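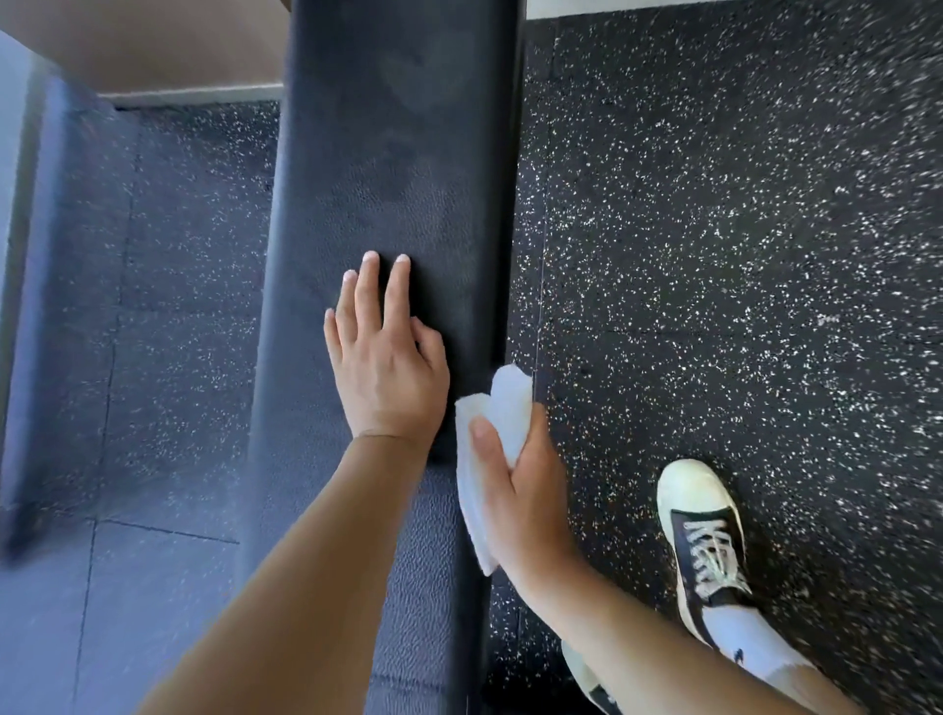
Emlyn Mostyn
Equipment and Fabric Lead, Dralside

Bench upholstery: revised wipe-down procedure

From 9th September the padded benches at Dralside move to a single wipe-down procedure, replacing the two versions that have been posted in the free weights area and the treatment rooms. The old sheets disagreed on dwell time and on whether seams should be done first or last. Please take down any copies still on the walls.

The procedure applies to all coated upholstery: flat benches, adjustable benches, treatment couches and the roll-top stools. It does not apply to foam rollers, mats or the fabric seats in reception, which stay on the Bunting schedule.

Procedure

Fold the cloth in half twice. This gives eight faces, counting both sides. Use one face per section of bench and refold when it is visibly soiled. A bunched cloth leaves streaks on the pebbled grain and misses the low points between the pebbles.

Rest the free hand flat on the pad to hold the cover still. On older benches the cover has stretched and will travel under the cloth, and the folds that form will trap liquid. Keep the supporting hand on a section that has not been treated yet.

Work from the head end to the foot end in straight, overlapping passes. Do the top face, then the rounded edges, then the vertical sides down to the frame. The sides are the part most often skipped. Sweat collects there, and the salt shortens the life of the staple line underneath.

Do seams last, along the stitching and never across it. Use a damp cloth, not a wet one. Liquid that gets through the needle holes ends up in the foam and stays there.

Dwell time for the Gundatow solution is 2 minutes. After that, go over the bench with a clean dry cloth. Do not spray directly onto the upholstery. Spray the cloth.

Dilution

18 ml of concentrate, made up to 1000 ml with cold water. The bottles in the cleaning closet have a line at the correct level. Stronger mixes do not disinfect any faster and they pull the plasticizer out of the coating, which then goes stiff and cracks along the bends. Discard whatever is left at the end of the day and rinse the bottle.

Wear and inspection

Dark covers hide a lot under ceiling lights. Look along the bench from a low angle at the foot end. Wrinkling in the coating is acceptable if the surface is unbroken and springs back under a thumb. The following are not acceptable and should be tagged the same day: open cracks, exposed backing cloth, lifted stitching, or any patch that stays tacky after drying.

Smudges that remain after two passes are usually hand cream or liniment. Use warm water with a drop of dish soap, rinse, dry, then repeat the normal wipe-down. Solvent wipes are not to be used on any bench. Huw Gronow has removed the remaining tubs.

Replacement covers

Trendance has quoted for recovering the worst of the flat benches. The part number for the black cover is 954 and it should be quoted on every tag. Fitting is planned for November, one bench at a time, so the floor will not be short.

Tags go in the tray outside the equipment store. Questions on dilution to Nia Meredith, everything else to me.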